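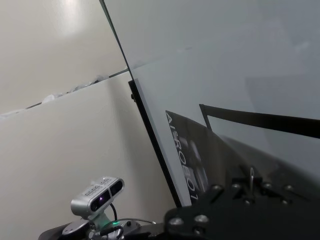 Winter opening hours and other news from the Cosville Reading Room

Tuesday, December 16, 2025

Dear members,

The year is almost over and we want to tell you how the library will be open during the holidays. From December 22 until January 4 we open only in the afternoon, from one to five. On December 24, 25 and 31 and on January 1 we are closed. Books that should come back on these days get one more week, and you do not need to call us for it.

Many of you asked about the result of the October book sale. We sold 1,412 books, and this is less than last year, when it was 1,581. The weather was bad on the Saturday, and the bus from Rukberg did not run. Still, the money is enough to renew all our magazine subscriptions and to buy 39 new titles for the children's shelves. The list hangs next to the front desk.

The Thursday language table continues in January. We have now Spanish, Thai and Danish. Bent Egilsson leads the Danish table, and he asks that new people bring a notebook and something short to read aloud — a recipe is fine, a letter also. Beginners are welcome at all tables.

A small request about the return box on Mill Street. Please do not put in books which are wet or tied together with string. The opening is narrow, and big art books should be given at the desk.

The next reading evening is on January 15 at seven. We will read short travel stories, and there are 47 seats. You can write your name on the paper at the desk or send us an e-mail. Tea is free, but please bring your own cup.

We wish you quiet holidays and good books.

The Cosville Reading Room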